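Thibodeau Opens Sarance, a Collection of Hand-Recorded Tasks for Teaching Robots Everyday Work

2740 recordings from real workbenches, kitchens and storerooms are ready for labs and schools to use

Thibodeau, a maker of small robot arms and the software that runs them, has opened Sarance, a collection of 2740 short recordings of people doing ordinary jobs with a hand-held gripper. Each recording holds one complete task, such as picking up a cup and setting it down in a new place, moving a bottle from one side of a desk to the other, or putting a small box back on a shelf. The company is making the collection available to university labs, technical schools and independent developers who train robots by example.

The recordings were gathered over two years by a team led by Annelies Egger, who heads data work at Thibodeau. Fifteen people took part as recorders, among them repair technicians, a baker, two retired machinists and several students. Most had never worked with robots before.

"We wanted people who know how to handle things," said Egger. "One of our machinists picks up a cup like it's a part she just finished cutting. She comes in straight, she slows down at the end, and she doesn't squeeze. You can't write that down as a rule very easily, but you can record it two hundred times and let the system work it out. I love watching her sessions."

Recorders used the Rollus, a two-finger gripper that is held in the hand and carries its own camera. The person squeezes a trigger to close the fingers, and the camera looks out over them toward the work. Because a robot arm can be fitted with the same fingers and the same camera, what the system learns from a person's recording lines up closely with what the robot will see when its own turn comes.

No robot is needed on site, and that changed the pace of the project. A recorder could carry the Rollus into a room in a small case, set up in a few minutes and begin. Early sessions took place in Thibodeau's own workshop. Later ones moved to a repair shop, a school art room, a bakery and the homes of several recorders.
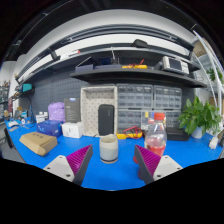

The Rollus gripper at a workshop desk, with a cup between its finger pads.

The team made an early choice to leave rooms as they were. Boxes, plants, tools and cables stayed on the desks and shelves, and recorders were asked to work with whatever happened to be nearby.

"My first instinct was to clean up," said Chutima Kaewkla, who trained the recorders and checked their work. "I had a nice clear table and one cup on it, and the results looked wonderful until we tried the robot at somebody's real desk. It went for a plant pot. So we stopped tidying. If there's a meter with its leads in a tangle behind the cup, good, leave it there. The system has to learn that the meter isn't the job."

Kaewkla wrote the short guide that every recorder followed. It asks them to begin each task with the fingers open, to keep the object in view, and to finish with the object at rest before letting go of the trigger. It also asks them to keep going after a fumble. A dropped cup that gets picked up again stays in the collection, with a note marking the spot, and those notes have become some of the most requested parts of Sarance among the labs that tried it early.

"People would apologize to me for a bad take," Kaewkla said. "Then I'd look at it and it was great – they missed, they backed up, they turned the wrist a little and got it on the second try. That's exactly what we'd like a robot to do! After a while they started bringing me their misses on purpose."

Checking the recordings took longer than making them. Every one was viewed from start to finish by a person, who confirmed that the task matched its written label and that the movement of the gripper had been tracked properly throughout. Recordings with lost tracking were set aside. Many of those came from the bakery, where big plain steel surfaces gave the camera very little to hold on to, and the team went back there a second time with better lighting.

The labels themselves were written by the recorders in their own words. One person's "put the cup by the bottle" is another person's "slide the mug over," and both are kept as written. Egger said her group argued over this for most of a winter before deciding that a robot will hear both kinds of request sooner or later.

Thibodeau has already used the collection to train Cisell, its own learning system for tabletop work. For the training, 2000 of the recordings were used, with the rest held back so the company could measure how Cisell handled rooms and objects it had never met. Cisell did best with cups, jars and small boxes. It had more trouble with soft packages and with clear plastic, and Egger is frank about that.

"Clear bottles are hard, and so are bags," she said. "A bag is a different shape every time you touch it. We have more of those on the list for the next round, and I'd be very happy if another group beat us to it using what we've put out."

The held-back recordings are part of the release, marked separately, so that other groups can test their own systems on the same tasks and compare notes. Each one comes with the video from the gripper's camera, the path of the gripper through the room, the opening between the fingers at each moment and the recorder's label. A short set of programs for reading the files is included, along with Kaewkla's guide.

Recorders gave written permission for their sessions to be shared, and the owners of homes and shops reviewed the video from their rooms before it was added. Anything they asked to have removed was taken out. Faces, mail and computer screens were blurred during checking.

A second round of recording begins in December, and Thibodeau is looking for places to work in. The team would especially like to hear from bicycle shops, flower shops, sewing rooms and school science labs. A visit takes one afternoon, and the people who normally use the room are welcome to try the gripper themselves. Kaewkla brings a spare.

"The flower shop is my personal wish," she said. "Wet stems, paper, ribbon, all of it in one place. I have no idea how it'll go and I can't wait."

Schools that want to use Sarance in class can also ask for a smaller set chosen by Egger's team. It is sized to run on an ordinary classroom computer and comes with a worksheet on labeling, in which students write their own descriptions of a task and compare them with the recorder's.

About Thibodeau
Thibodeau builds small robot arms, grippers and learning software for workshops, labs and classrooms. Its products include the Rollus hand-held gripper and the Cisell learning system. The Sarance collection is maintained by the company's data group under Annelies Egger.

Requests for access to Sarance, offers of recording sites and press questions can be sent through the contact page on the Thibodeau website. Please put "Sarance" in the subject line and say which of the three your message concerns.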